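Can a robot learn to pick up a shiny can?
January

You may have heard that robots are about to do all our chores. They will stack the shelves, wash the plates and put the shopping away. Before you hand over your jobs, think about something you find very easy: picking up a can.

Your eyes find it, your hand goes out, your fingers close. You don't think about it at all. A robot has to work out every bit of that, and a shiny can makes it harder. A mirror-like surface shows bits of the room around it. A camera may see light and dark stripes and have trouble telling where the can stops and the room begins.

A team working on a project called Disent wanted to know if a robot could learn to do it by practising. Nobody wrote it a list of moves. A person guided the robot's arms through the job 197 times, and a computer program looked for patterns in what the cameras saw and how the arms moved. This is called learning from demonstration. It is a bit like learning to tie your laces by having someone move your hands for you, again and again and again. 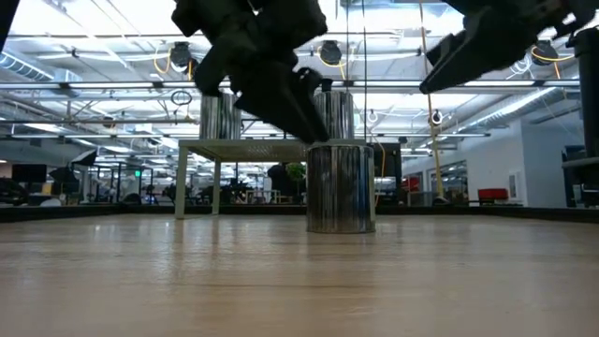
Elango Mudaliar

The can on the table is ribbed, which means it has ridges running up and down its sides. Look at the fingers of the gripper, too. They are pointed, and quite unlike yours. You have soft skin that squashes a little and can feel when something starts to slip. Could you pick up a can with two rulers? Try it at home (an empty one, please).

Now for the result. After its training, the robot had 128 tries on its own, and it picked up the can in 108 of them. The team were pleased, and you might have seen the headline "Robot masters picking things up".

I don't think "masters" is the right word. It missed 20 times. If you dropped your drink that often, somebody would give you a cup with a lid.

There is a bigger question, though. Were the tests fair? In all 128 tries the robot used the same sort of can, in the same room, under the same lights. Suppose you practised ten spellings all week and then had a test on those ten spellings. A good mark would show that you knew those words. It wouldn't tell your teacher much about the rest of the dictionary.

Reginald Yazzie, who tests robots at Lindqvist, would like to see the can swapped for a mug or a squashy bag of rice, and half the lights turned off. "Then run it again and show me the number," he says. "I'd want to see that one before I believed the first one."

The team say they will try new objects next. I hope they print that score just as large, even if it is a bad one.

So when you read that a robot can do something, ask how many times it tried and how many times it failed. Then ask what they changed between one go and the next.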